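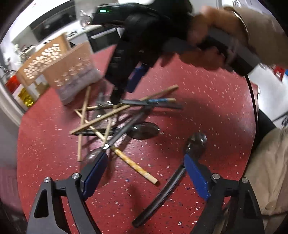

Figure 3. Two hand-held grippers at the pile during the home visit. Sticks and utensils lie across one another on the red speckled surface.

4.2 The open afternoon at Niltirville

I should say first that the visit was never meant to be a study. The Verkau project had promised its funders an open afternoon, the Nikolovski lab had promised us the grippers, and all I had to do was turn up at a flat in Niltirville and show people how we collect pick-and-sort demonstrations by hand. I took a notebook along out of habit and by teatime I'd filled more of it than I had in the previous month (the earlier bench sessions, reported in 4.1, had been very tidy and rather dull).

We had 16 visitors over the afternoon, most of them neighbours, plus a few students who had seen the notice. Everyone got the same short talk. You squeeze, the fingers close, you lift, you put the thing down where you said you would, and you try to keep your wrist from doing anything your arm could do instead. Then I handed over a gripper and kept quiet, or tried to! I'm told I said "slowly" a great deal.

The task was the mixed pile from Section 3: sticks, spoons and other long thin things dropped in a heap and sorted by kind. I like this task because it looks so easy. Anyone can sort cutlery. Do it with two stiff fingers, though, and you find out how much of the job your other fingers were doing, especially when one stick is trapped under a spoon handle and the spoon is trapped under everything else.
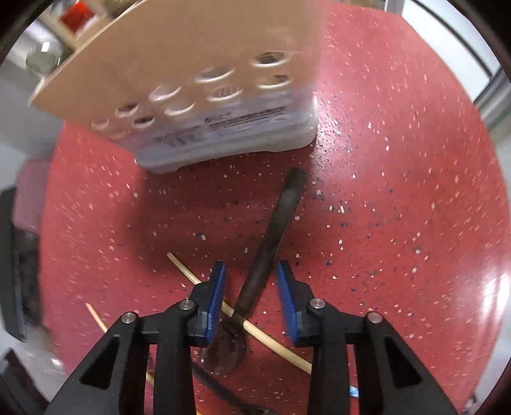
Spoons caused the most grumbling. A spoon lying flat offers very little to get hold of, and people's first idea was nearly always to go for the bowl, as it is the biggest part. The pads slide up the curve and the spoon scoots off. The second idea was the handle, near the middle, and that is where most of our own trained operators end up too. One student went for the very end of the handle and used it as a lever to tip the bowl up, a trick I hadn't seen before and have been copying ever since.

In all we kept 88 demonstrations from the afternoon. That's tiny next to the 3,888 in the full set, and I wouldn't want anyone to lean on it for statistics. I've left it out of the training runs in Section 5 altogether. What it did give us was a handful of strategies that our regulars had long since stopped using, or had never thought of, and I've tagged those in Andik so that anyone browsing the set can pull them up (the tag is simply "visitor").

I also wrote up a note that same evening, while my hand was still sore. I give part of it as it stands, since the later discussion of two-person work leans on it.
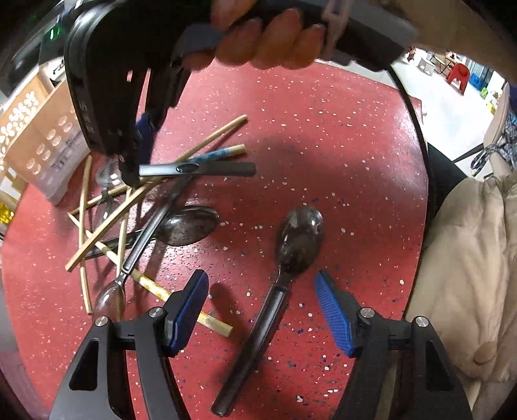

Niltirville, June

Two people at one pile went better than I'd feared. I had them agree beforehand who would take sticks and who would take spoons, and for the first few picks they were terribly polite and kept waiting for each other. Then they got into it and started talking. "I'm coming under you." "Hold on, you've got mine." Nearly all the useful timing seems to be in the talking, and we don't record any sound. Must raise this.

Chopsticks that lie nearly side by side are horrible. You want one and you get both, and then the second drops back somewhere new. Patterned ones are easier to talk about ("the blue one") but I couldn't say they were any easier to pick. Also, the person who isn't gripping should keep their tool a bit higher. We bumped twice.

So much for the note. I've since gone back over the two-person recordings, and I'd stand by most of it, with the caveat that "nearly all the useful timing" was the enthusiasm talking.

The other thing people wanted to try was holding a chopstick upright, which isn't in our protocol at all. It started as messing about at the end of a turn and then everybody had to have a go.

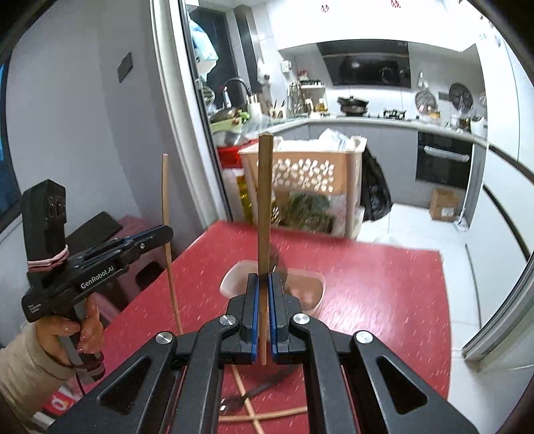 A stick pinched between two flat pads will happily swing about the pinch, and if you take it too low the top end wanders with every small movement of the wrist. Visitors worked this out for themselves and shuffled their grip upwards by putting the stick down and starting again, which took ages and was very good-natured. I've added an upright hold to the task list for the next round, with the height of the grip left to the operator. I've also moved the talk to after the first go. People listened much better once they had dropped something, and the questions they asked were about grip height and finger angle, the two things we label worst at present. Section 4.3 deals with those labels.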